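제목: Re: [찻잔모임] 손잡이 있는 잔, 손잡이 없는 잔

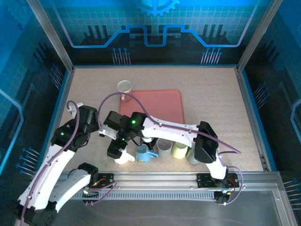 마야 님, 그리고 목록에 계신 여러분, 안녕하세요. 지난번 마야 님 편지를 읽고 며칠을 두고두고 생각하다가 이제야 답장을 씁니다. 저는 차를 마시기 시작한 지는 꽤 되었는데도, 잔에 손잡이가 있고 없고가 이렇게 할 말이 많은 문제인 줄은 몰랐어요. 처음에는 짧게 두어 줄 쓸 생각이었는데, 쓰다 보니 또 길어졌습니다(제 편지가 길다는 건 다들 아시니 차 한 잔 옆에 두고 읽어 주세요). 저는 여럿이 마실 때 머그잔을 여섯 개까지는 한 상에 내놓는 편인데, 사진처럼 연어빛 도는 분홍색 네모 쟁반이 하나 곁에 있으면 상이 한결 다정해 보이더라고요. 모래색에 잔 점이 박힌 상판하고도 그 분홍이 참 잘 어울리지요. 저희 집 식탁은 짙은 밤색이라 같은 느낌이 나지 않아서 조금 부럽습니다.

마야 카나안 님이 쓰셨습니다:

> 갓산 님, 여쭤볼 게 있어요. 스카드스타드로 이사 온 뒤로 아침마다 홍차를 큰 잔에 마시는데, 다 마시기도 전에 식어 버려요. 손잡이 없는 두꺼운 잔으로 바꾸면 나을까요? 친정어머니는 잔을 두 손으로 감싸 쥐어야 차 맛이 난다고 하시는데, 저는 손이 뜨거워서 영 못 하겠더라고요.
>
> 그리고 전에 말씀하신 베르가라 찻집의 그 훈연 향 나는 잎차, 아직도 파나요? 2월에 손님이 오는데 대접하고 싶어서요.
>
> 마야

먼저 식는 문제부터요. 제 경험으로는 손잡이보다 입구 넓이가 훨씬 크게 작용합니다. 입구가 넓은 잔은 향이 활짝 올라와서 좋지만 그만큼 김도 빨리 빠져나가요. 마야 님이 쓰시는 잔이 아래보다 위가 벌어진 모양이라면, 위아래 너비가 비슷한 것으로만 바꾸셔도 다르게 느껴지실 거예요. 그리고 잔을 꼭 데워 두세요! 저는 주전자 물이 끓으면 잔에 먼저 반쯤 붓고, 찻잎을 꺼내고 덜고 하는 동안 그대로 둡니다. 두꺼운 잔일수록 이걸 빼먹으면 차의 열을 잔이 다 가져가 버려서, 두꺼운 잔을 샀는데 왜 더 빨리 식느냐는 말이 나오게 돼요. 제가 딱 그랬습니다. 트랄릭 시장에서 묵직한 잔을 하나 골라 와서는 일주일 내내 미지근한 차를 마시며 가게 주인을 원망했지요.

우리는 시간은 5분을 넘기지 않으시면 좋겠어요. 오래 두면 진해지기는 하는데 떫은맛이 앞에 나서고, 그사이 온도도 제법 내려갑니다. 진한 걸 좋아하시면 시간을 늘리지 마시고 잎을 조금 더 넣어 보세요. 찻주전자에는 덮개를 씌우시고요. 제 아내가 헌 스웨터 소매를 잘라 만들어 준 덮개가 있는데, 모양은 우스워도 돈 주고 산 것보다 낫습니다.

두 손으로 감싸 쥐는 이야기는 읽으면서 웃음이 났어요. 저희 할머니도 꼭 그렇게 말씀하셨거든요. 겨울에 밖에서 들어오면 손부터 녹이라고 작은 잔을 쥐여 주셨는데, 그 잔이 어찌나 뜨거웠는지 늘 소매를 끌어당겨 받았습니다. 지금 생각하면 할머니는 잔을 가득 채우시는 법이 없었어요. 위쪽을 남겨 두면 그 가장자리는 잡을 만하니까요. 마야 님도 칠 할쯤만 따라서 엄지와 검지로 테두리 가까이를 잡아 보세요. 그래도 뜨거우면 손잡이 있는 잔을 쓰시면 됩니다. 어머님께는 제가 그러라고 했다고 하세요.

베르가라의 훈연 잎차는 아직 팝니다. 다만 지난가을부터 큰 봉지는 없어지고 작은 깡통으로만 나와요. 깡통 옆면에 542라고 적힌 것이 마야 님이 드셔 보신 그 차이고, 38번은 향이 훨씬 약해서 우유를 넣어 드시는 분들이 찾습니다. 이름이 비슷해서 저도 한 번 잘못 사 왔어요. 손님 중에 훈연 향이 낯선 분이 계시면 처음부터 그것만 내지 마시고, 순한 홍차에 한 꼬집 섞어서 내 보시길 권해요. 곁들이는 것은 단 과자보다 짭짤한 치즈나 구운 빵이 좋습니다. 저는 호두 넣은 빵을 얇게 썰어서 내는데, 늘 빵이 차보다 먼저 떨어집니다.

아, 그리고 필룰루스 찻잔 이야기를 물으셨던 다른 분들께도 덧붙입니다. 찻물 든 자국은 베이킹소다를 물에 되직하게 개어서 부드러운 천으로 문지르면 웬만큼 빠집니다. 금테 두른 잔에는 하지 마세요. 저는 테두리를 반쯤 날려 먹고서야 배웠습니다.

손님 다녀가시면 어땠는지 꼭 적어 주세요, 마야 님. 그리고 어머님이 쓰시던 잔이 어떻게 생겼는지도 궁금합니다. 혹시 굽이 높은 편인가요?

따뜻하게 지내시고요,
갓산 마하스네 드림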